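Bimanual Manipulation Project — Handout 3: Folding

Read this before your first session on the folding cell. Handout 2 covered homing, the emergency stop and logging in, and none of it is repeated here.

The task
Each group teaches the two arms to fold one T-shirt, laid flat, starting from the middle of the table. You drive both arms yourself, record what you do, and train a policy on the recordings. The marked part is the policy. A tidy fold done by hand control earns nothing by itself, but poor recordings will hold you back later.

Groups have 52 episodes to record. Keep 5 of them out of training and use those for checking. An episode may last up to 30 seconds; anything longer is thrown away by the script, so plan your moves before you press record.

Before each episode
Lay the shirt flat and smooth out the large creases. Small ones can stay. Change the angle of the shirt a little every time — last year's groups who always set it down square had policies that failed as soon as it was turned. Put the grippers above the cloth, open, and clear of each other. Check that the cables have slack over the full reach.

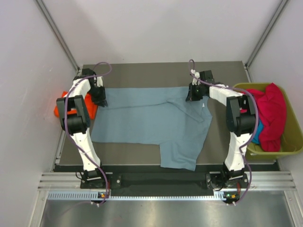
Fold the sides first, then bring the bottom up. Sleeves cause most of the trouble. If a sleeve ends up lying at an angle across the body, correct it within the same episode and carry on. Recordings with a correction in them are useful, and Doina Georgiev's group last February got their best results after adding more of these.

Don't press the jaws into the table to pick up an edge. Come in low from the side, close, lift slightly, then move. Both arms should let go before either one pulls back.

Log sheet
Write down the episode number, who was driving, the garment and anything odd. "Bad" is not a useful note. "Left gripper lost the hem at the second fold" is.

Booking
Slots are 30 minutes and include resetting the cell. Sign up with Jummai Akande. Faults go to Stojan Shehu, and please leave the power off until he has looked.

Reading for next time: the Liritz notes on action chunking, sections 1 and 2.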